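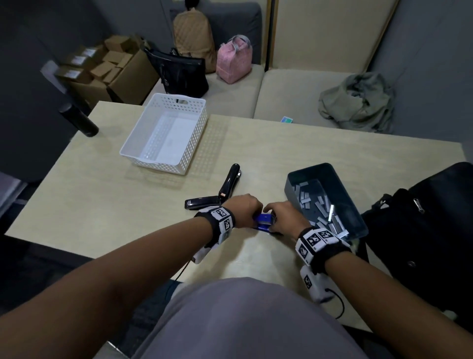
图4-1 双手操作订书机，两腕佩戴带方形标记的腕带，右侧料盒内为散乱的订书钉条

第4章 手部示教数据的采集与工作台搭建

阅读时间：10分钟

4.1 本章内容

前三章完成了夹爪的机械装配和驱动板的调试。从本章起，讨论的对象由机械转为数据：夹爪应当在何时闭合、以何种姿态接近工件，这些量不再由手工编写的路径点给出，而由操作者的手部动作推算得到。

全章以一项小型任务为线索，即给订书机装填订书钉。选用该任务有三点考虑。其一，零件常见，在家中或共享工坊都能备齐。其二，动作包含双手配合：一只手稳住机身，另一只手处理开口一端。其三，订书钉条细而易断，对末端位置误差较为敏感，误差过大时在试验中很快就会暴露。

学完本章后，读者应能够：
——在腕部安装标记块，并检查其可见性；
——建立腕部坐标系与桌面坐标系之间的变换；
——将一次完整的装填动作切分为若干阶段；
——判断一段记录是否适合用于后续的轨迹拟合。

4.2 腕部标记

单个平面方形标记可以给出六个自由度的位姿，但正对相机时，倾角的估计存在二义性；侧转过大时，角点又难以检出。因此腕带上应布置多个朝向不同的标记块，使手腕在常用转角范围内至少有一块保持清晰。图4-1中，左腕带的顶面和侧面各有标记，右腕带的标记排列在顶部，两腕下方另有白色模块，表面同样带有标记。

自制腕带时须注意以下各点：

（1）标记图案四周应留白边。白边过窄，轮廓提取会与深色绑带粘连。

（2）各标记的编号不得重复。左右腕应使用两段互不相交的编号，以免交叉操作时左右手混淆。

（3）标记块与绑带之间须为刚性连接。绑带本身可以弯曲，但同一组标记之间的相对位置不应随之改变，否则离线标定的结果失效。

（4）线缆应留有余量，并向操作者身体一侧引出。线缆绷紧会改变手腕的自然姿态；余量过长则容易扫到桌面上的零件。

本书配套的腕带支架文件名为Hindero，可用一般的熔融沉积打印机制作，填充率取53%即可。填充率取100%时重量增加明显，长时间佩戴后操作者的动作趋于迟缓，所得数据的速度分布会发生偏移。

4.3 工作台的布置

桌面宜选浅色、无强反光的材料。木纹台面一般可以使用，纹理方向对标记检测没有可察觉的影响，但对工件的轮廓分割有一定干扰，颜色较深或饱和度较高的工件受影响较小。

物料按取用顺序摆放。待装填的订书机置于操作者一侧，订书钉置于浅盒中，盒壁以倾斜为好，便于手指从侧面伸入。成品另设容器，与料盒分开放置。示教阶段不要求每次摆放完全一致，适度的位置变化有利于模型的泛化；但每次记录开始前，双手应回到桌沿的起始位置，停留后再动作，以便程序确定时间零点。

共享工坊中，台面往往不能长期独占。本书作者所在的Mestero工坊采用在桌角粘贴基准标记的办法：每次使用前重新拍摄基准标记，由程序解算桌面坐标系，无须固定桌子的位置。该程序称为Zulidier，其安装见附录B。

4.4 动作阶段的划分

装填动作可划分为定位、开启、取钉、放入、闭合五个阶段。阶段边界不按时间等分，而按接触状态的改变来确定。例如，手指离开料盒即为取钉阶段的终点，与持续时间无关。

初次采集建议记录26段，剔除标记长时间丢失的片段后，余下的部分用于4.6节的拟合。标记丢失多发生在双手靠拢、腕部相互遮挡之时，此类片段如丢失时间较短，可以插值补全；如恰好跨越阶段边界，则应舍弃。

思考：若订书机侧放而非直立，开启阶段所需的腕部转角将如何变化？请在阅读4.5节之前画出两种放置方式下的腕部坐标系草图。

读者留言

Ji-hoon Wang：编号分段这一条建议加粗。我第一次打印时左右腕用了同一组编号，双手一交叉，轨迹就跳变，查了很久才找到原因。

Seo-ah Cho：请问绑带用弹性织物可以吗？我的腕围较小，硬质扣带容易转动。

Ji-hoon Wang：可以，标记块先固定在同一块硬底板上，再整体缝到绑带上。转动的问题在底板内侧贴一层薄硅胶能改善。

Seo-ah Cho：收到。另外，附录B里的基准标记尺寸和正文的单位不一致，一处是毫米，一处是厘米，望更正。

2025年2月修订 | 版权所有 Mestero工坊教材组 | 勘误与联系：见书末联系页 | 返回顶部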